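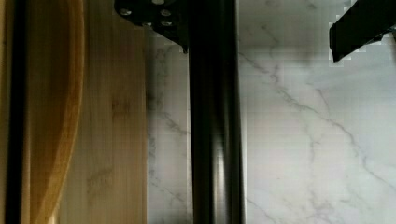

Clenlow Readers' Board > Crime and Mystery > The Drivness Inheritance (spoilers after chapter 32)

marrowfat
2024-10-11
Finished it last night, well past midnight, and I've been dying to talk to someone! If you liked the first Clillolcombe mystery you'll feel at home straight away (same damp harbour, same dreadful tea rooms), but I think this one's funnier, and the retired harbourmaster teaming up with the bishop had me giggling on the bus. Did anyone guess the will was forged?

tuppence_h
Oh, I'm so glad you enjoyed it, but I'm afraid I struggled. I gave it 125 pages, which is more than I usually allow, and they were still arguing over who'd sit where at the funeral lunch. The bishop is lovely, I'll give you that.

oldquay47
Tuppence, do go back to it! It picks up the minute they get to the lighthouse. And yes, I guessed the will, but only when the solicitor got the date wrong in chapter 23.

marrowfat
I missed that completely. Off to look.

tuppence_h
Hmm, a forged will, though? Wasn't that the second book as well?

saltmarsh
It was a forged letter in the second one, and I'd say that's quite different, though I do see what you mean. My own grumble is the ending, which felt rushed to me after all that lovely slow building up. Does anyone know if the Amarasinghe paperback is the same text? I'm after one for my sister in December.

oldquay47
Same text, smaller print. My eyes weren't happy, so I'd get her the hardback.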